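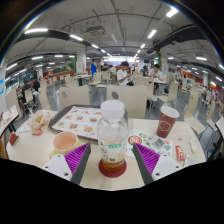
Ticket 1609: Loyalty points not posting for mobile orders, Dresska Cafeteria
Opened by: Veronica Anghel, front counter
Assigned to: Zamfira Barbu, store systems
Priority: normal
Status: closed
Last updated: May, 4:40 pm

Reported problem

Customers who order ahead on the phone app and pay in the app get a receipt with the right total, but the points line reads 0. Orders rung up at the counter are fine. First complaint came in at lunch. I've been adding points by hand from the manager screen, but the screen times out if I leave it open. Register software is Hornutus, app is the Usesska one.
V. Anghel

10:15 am, Z. Barbu
Pulled the order export. There are 59 mobile orders with no points attached. All of them show as paid and completed. Please stop adding points by hand for now. When the queue is fixed those orders will post by themselves and people you already credited will get them twice. Send me the names of anyone you did.

10:40 am, V. Anghel
I did nine before your message. List is attached. One of them is a customer with two accounts under the same phone number and I don't know which one she uses.

11:20 am, Z. Barbu
Got it. Leave the double account for last.

Restarted the sync service on the back office PC. No change. The service starts, reads the first order in the queue, and stops with "member lookup failed." It doesn't skip to the next one, so everything behind that order waits.

11:55 am, Z. Barbu
The first stuck order has a member number that starts with a zero. Hornutus drops the zero when it saves the order, and the lookup then fails. Counter orders use the card scan and don't go through this step.

Checked settings. The member number field was changed from text to number in the last menu update. I changed it back to text and saved. Existing orders still have the short number.

1:30 pm, Z. Barbu
Opened a case with Nechyporuk support. They say the field type gets overwritten if the menu is imported with "include customer fields" checked. Their advice is to uncheck that box and import again.

Did that. Corrected the stuck order by hand and restarted the service. Queue is moving.

2:50 pm, V. Anghel
Test order placed on my own phone, points showed up on the receipt. Two regulars checked their balances and they look right to me.

4:40 pm, Z. Barbu
All 59 posted. Reversed the nine manual credits. Merged the double account into the older one, so that customer will need to sign in again.

For the next menu import: leave "include customer fields" unchecked. The manager screen timeout is a separate problem and needs its own ticket. Closing this one.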